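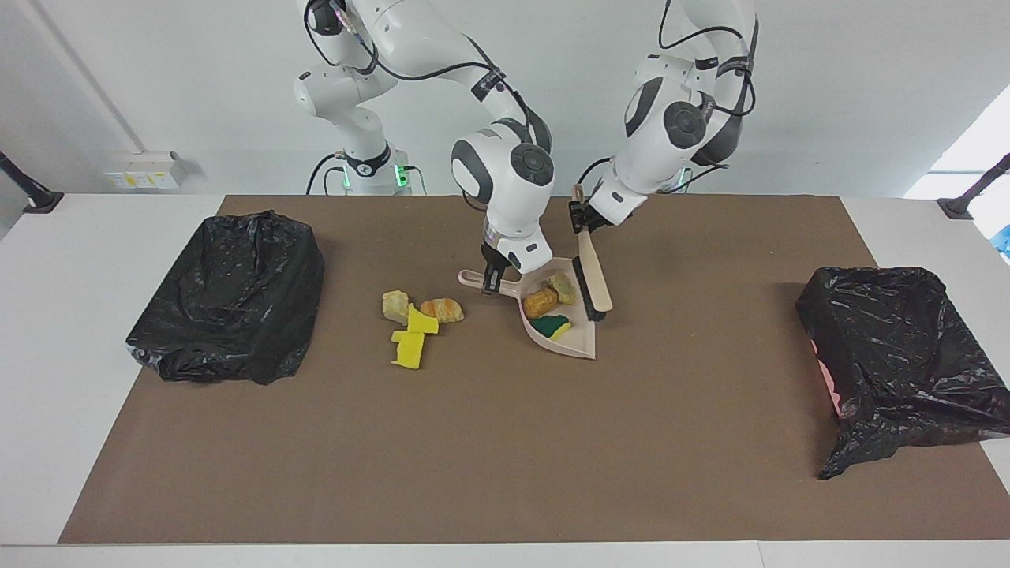 # Katene Dustpan and Hand Brush

A two-piece set for the small messes that don't deserve a vacuum. Sold by Itico, item 115 in the floor and table care section, right after the mops and a little before the things people buy as housewarming gifts.

The pan is plastic, in a pale pinkish beige that Katene calls Biscuit. We think of it as the color of a bathroom in a house you're about to make an offer on. The brush has a light wooden handle and a row of black bristles. They don't match, and we have stopped asking Katene about it.

## What it picks up

Crumbs, obviously. Any dustpan does crumbs, or says it does. We like this one for the lumpier end of the job: a chunk of bread, a sponge that went over the side of the sink, the odd bit of gravel that came in on somebody's boot. The scoop is broad and shallow and gets wider toward the mouth, so bigger pieces go in without a fight.

Shallow has a downside. Carry a full load across the house at a jaunty angle and you'll be sweeping the hallway too. Keep the pan level and walk like you're holding soup.

It is no use for liquids. We mention this only on account of the returns.

## The pan

- Short, flat handle, sized for a pinch or a full grip
- Wide mouth with a thin front lip that sits down on tables, mats, and hard floors
- Raised back rim, handy for knocking dust out of the bristles
- Rinses clean under the tap; top rack of the dishwasher if you must
- Color: Biscuit. There was a gray one until last May. It sold better, so naturally it's gone

## The brush

- Light wooden handle, oiled at the factory, no varnish
- Black bristles, medium stiff
- Shake it out after use and store it bristles up or hanging

Don't soak the brush. The wood will put up with a damp cloth and not much more. If the handle starts to feel rough, rub in a little mineral oil and leave it overnight. Bristles that have been squashed at the bottom of a bucket for a month can usually be talked back into shape with warm water and a comb you don't plan to use again.

## Using it on a table

We sell a lot of these to people who never put them on the floor. Craft tables, workbenches, the kitchen table after a visit from anyone under six. Lay the pan flat on the surface, mouth toward the mess, and sweep with short strokes. Long, dramatic strokes send crumbs past the pan and into your lap.

On a soft mat, press down lightly on the handle so the lip stays put. Go for the large pieces first, then come back for the dust. There will be a thin line of dust left at the lip. There is always a thin line of dust left at the lip. Turn the pan a quarter turn and go again, or wipe it up with a cloth and get on with your day.

If you want one for the table and one for the floor, buy 2 and mark them. A strip of tape on the handle does it. Do not rely on memory here.

## How it compares

The Stomum Long Reach set saves your back and takes up a good part of a closet. It's the better pick for a garage or a shop floor. The Drorasetti mini set fits in a drawer and is very cute -- it's also about as much use as a playing card once you drop something larger than a pea. The Katene sits between the two and costs less than either.

## Stock and ordering

We have sold more than 4,000 of these, mostly to people who came in for something else. As of March 8, 2021, there are 256 sets on the shelf, and the next delivery hasn't been scheduled.

The pan and brush ship together. Replacement brushes are sold separately. Replacement pans are not, though you can always buy another set and own a spare brush -- plenty of customers have, and a few have written to us about it at length.

Returns are accepted for 30 days, unused, with the cardboard sleeve. Please shake out the pan first.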